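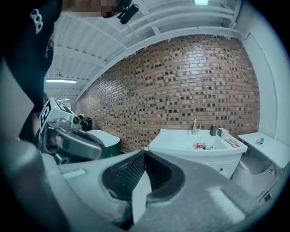
Stuck on the lighthouse level in Vasthorpe, is there a trick to the generator?

Posted by Kiều Văn

Okay so I picked up Vasthorpe in September because my roommate wouldn't shut up about it, and I've been stuck on the lighthouse for what feels like forever. You have to keep the generator topped up while the Keeper walks around upstairs, and I get that part, but every time I go down to refuel he's already on the stairs when I turn around. I've died 17 times (the game keeps a tally on the load screen, thanks for that). I'm on normal, playing with headphones, and I do have the second lantern from the boathouse. Do I refuel early and waste the can, or wait for the lights to flicker? Also, does crouching do anything? I can't tell!

Dong-hyun Oh

Don't wait for the flicker! I did that my whole first run and it's a trap. Once the lights go, he walks faster, and he keeps that speed until you've been back upstairs for a bit. What worked for me was going down when the gauge hits 15, pouring half the can and leaving. You'll make more trips but they're all short ones.

Crouching does matter, but only on the wood floors. On the stone it's just slow, and slow gets you killed in there. Listen for the floorboards right above the fuel shelf. If they creak twice he's heading for the stairs, so close the hatch and stand behind the boiler until you hear the door. I usually hum so I don't scream when the music kicks in, your mileage may vary.

Oh, and put the second lantern on the landing and leave it there. He stops to look at it. I thought that was a bug the first time, but he does it every time for me.

Roland Tindall

just turn the brightness up and run. beat it in 2 tries

Joon-young Sun

Mostly agree with Dong-hyun, except the lantern thing stopped working for me on hard. He looks at it once and after that he walks right by. On normal you should be fine.

One more thing, check your save before you go in. If you came straight from the boathouse without talking to the ferryman, you're missing a fuel can, and the level is so much meaner with only one. I had to reload and redo the whole pier, which I was pretty grumpy about, but then I cleared the lighthouse that same evening.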